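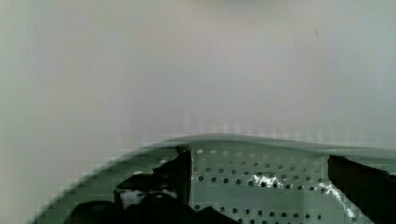
## Sonderprägung zum Rathausjubiläum: Stand der Arbeiten und Bezugsbedingungen

Die Gedenkserie zur Wiedereröffnung des Rathauses geht in die Fertigung. Der Gemeinderat hat den Entwürfen im März zugestimmt, die Werkzeuge liegen bei der Prägeanstalt Zaugg. Gegenüber der Ankündigung in der letzten Ausgabe haben sich Auflage, Verpackung und Ausgabeverfahren geändert. Die folgenden Angaben ersetzen die früheren.

### Umfang der Serie

Die Serie besteht aus fünf Medaillen. Vier davon zeigen Bauteile des Hauses: die Freitreppe, den Erker an der Marktseite, die Kassettendecke im grossen Saal und das Uhrwerk im Dachreiter. Die fünfte trägt auf der Vorderseite den Grundriss des Erdgeschosses nach dem Umbauplan, auf der Rückseite das Gemeindewappen. Die Rückseiten der übrigen Stücke sind einheitlich gestaltet und unterscheiden sich nur in der Bezeichnung des Motivs.

Entworfen hat die Serie Heiðrún Ragnarsson. Die Vorlagen beruhen auf den Bauaufnahmen des Hochbauamts, die für die Medaillen vereinfacht wurden. Beim Erker entfielen die Fenstersprossen im oberen Geschoss, weil die Stege im verkleinerten Massstab unter der prägbaren Mindestbreite gelegen hätten. Bei der Kassettendecke wurde der Ausschnitt verkleinert. Das Motiv zeigt nun ein mittleres Feld mit den angrenzenden Profilen, während der erste Entwurf die gesamte Decke in der Untersicht vorsah.

### Material und Ausführung

Geprägt wird in Tombak, Durchmesser 28 Millimeter, Rand glatt. Die Oberfläche wird patiniert und anschliessend von Hand überbürstet, sodass die erhabenen Stellen heller stehen als der Grund. Abweichungen im Farbton zwischen einzelnen Stücken sind verfahrensbedingt und gelten nicht als Mangel. Eine Ausführung in Silber ist nicht vorgesehen. Entsprechende Anfragen sind eingegangen, die Mindestabnahme der Prägeanstalt liegt jedoch über dem gemeldeten Bedarf.

Die Probeabschläge wurden von Guido Sanna und Yi-chun Fung geprüft. Beanstandet wurde die Tiefe der Schrift auf der Treppenmedaille, der Stempel ist nachgeschnitten. Der zweite Abschlag wurde freigegeben. Die Stempel gehen nach Abschluss der Prägung entwertet an das Gemeindearchiv.

### Auflage

Die Gesamtauflage beträgt 3315 Stück, verteilt zu gleichen Teilen auf die Motive. Eine Nachprägung ist vertraglich ausgeschlossen. Die Medaillen sind nicht nummeriert. Dem vollständigen Satz liegt ein Blatt mit den technischen Daten und einer kurzen Baugeschichte bei, verfasst von Mechthild Stöckli. Das Blatt wird auch einzeln abgegeben, solange der Vorrat reicht.

### Verpackung

Die ursprünglich geplante Holzkassette entfällt. Geliefert wird in einer Kartonschachtel der Firma Truvico mit gestanzter Einlage. Die Einlage ist säurefrei und für die dauerhafte Aufbewahrung geeignet. Von Weich-PVC-Hüllen wird bei patinierten Stücken abgeraten, da austretende Weichmacher die Oberfläche angreifen können. Wer die Medaillen offen ausstellt, sollte sie nur am Rand und mit Baumwollhandschuhen anfassen. Tauchbäder und Polierpasten entfernen die Patina unwiderruflich.

### Bezug

Einzelstücke sind ab Ausgabetag am Schalter der Einwohnerdienste erhältlich, vollständige Sätze nur auf Vorbestellung. Das Bestellformular liegt am Schalter auf und kann auch über den Webshop Jokix ausgefüllt werden. Bestellungen werden nach Eingang berücksichtigt. Pro Haushalt werden höchstens zwei Sätze abgegeben, für Schulen und Vereine gilt diese Beschränkung nicht.

Vorbestellte Sätze bleiben nach der Abholanzeige 14 Tage reserviert. Danach gehen sie in den freien Verkauf. Der Versand innerhalb der Schweiz erfolgt eingeschrieben durch Trodico, die Kosten trägt der Besteller. Ins Ausland wird nicht geliefert.

Reklamationen wegen Transportschäden sind mit der Originalverpackung am Schalter vorzulegen oder schriftlich mit Fotografie einzureichen. Für patinierte Stücke mit Reinigungsspuren wird kein Ersatz geleistet.

### Begleitausstellung

Im Foyer werden während der Ausgabe die Gipsmodelle, ein Stempelpaar und einige der Bauaufnahmen gezeigt. Maximiliano Moya führt am Montag um 18 Uhr durch die Ausstellung und erläutert den Weg vom Gipsmodell zum Stempel. Die Teilnahme ist kostenlos, eine Anmeldung nicht erforderlich. Der Zugang erfolgt über den Seiteneingang, das Hauptportal bleibt bis zum Abschluss der Pflästerungsarbeiten geschlossen.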